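Home & Living > Tidying

Print this article | E-mail this to a friend

The small things that never get put away

Most of the trouble in a tidy house comes from objects smaller than a hand. Keys, loose blocks, a games board with no box. They have no shelf of their own, so they live on whichever surface is nearest the door.

Amerley Antwi has spent 12 years helping households in Waltside clear their worktops. She starts with the keys. In one house she found 15 on a single ring, and the owner could name the locks for four of them. Her advice is to take the ring apart, try every key in every door and put back only those that turn. The spares go in an envelope with the address left off. 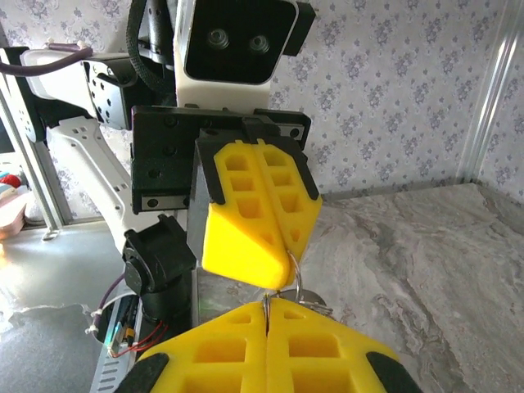
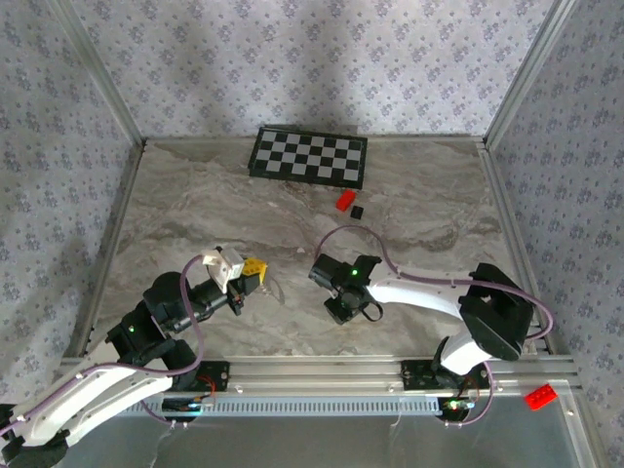 A key ring in close-up (first picture) and a checkered board with a red block on a marble-patterned surface (second picture).

Boards and blocks need a different approach. A board is flat and should be stored upright, between books or down the side of a cupboard. Blocks belong in one shallow tray, and Antwi prefers a tray without a lid – people stop using anything they have to open.

Edem Zakaria, who rents out a furnished flat in Bruswood, follows the same rules between tenants. He clears the worktop completely, wipes it down and then returns each item by hand. Keys go on a hook at shoulder height. Patterned surfaces are the worst, he says, as a small pale object can sit on the veining for weeks before anyone picks it up.

He allows 15 minutes for the whole job. The kitchen drawer takes longer, and he leaves that until November.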